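3.2 What people told us about being cold at night

I should say up front that this was my favorite part of the study, so it runs a little long. We went in thinking we'd hear about heaters. We had a whole block of heater questions (Deming Ding wrote most of them, and they're good questions!), and people answered them politely and then went right back to talking about blankets.

Of the 242 households in the Umeo sample, over 200 brought up bedding before we did. Xiaoqing Qin and I coded those answers separately, then sat down on a Wednesday and argued through the ones where we disagreed. Most of the arguments were over the word "heavy." I had been coding it as a complaint. Xiaoqing had it as praise, and after rereading the interviews I think she was right nearly every time. When someone in Umeo says a blanket is heavy, they mean it's a good one, and they'll often tell you who gave it to them — an aunt, a mother-in-law, a boss at a wedding.

That brings me to storage. In our survey homes the heavy blanket hardly ever goes into a closet, even in the warm months. It gets folded and it stays on the bed, up at the headboard or off to one side, and it becomes a backrest, a place for the baby, or something to lean on while you're on the phone. We ended up calling this "standing bedding," which Kieran Catterall still thinks is a terrible name.
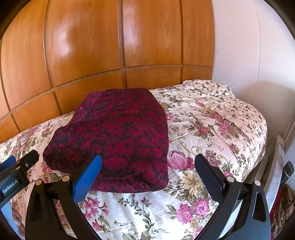
Figure 4. Thick dark red blanket with a flower and leaf pattern, folded on top of a floral sheet.

Standing bedding matters for the energy numbers, and I don't think earlier work (including our own pilot in Nornonero) took it seriously enough. If the blanket is within reach, people pull it over at 3 a.m. and leave the heater alone. If it's packed away they turn the dial, and then they tend to forget to turn it back down until breakfast. Our night logs give us 3847 usable entries after cleaning, and the pattern held in the older apartments and in the newer blocks too, though it was weaker in the newer ones, where the heat is central and there isn't much of a dial to turn.

One caution. The logs were filled in by hand in the morning, so the times are only as good as a sleepy person's memory. Cuiping Dong compared a small batch against the meter readings and found that people put their wake-ups too early, mostly by less than an hour. We left the times as written and used wide bins in Section 4.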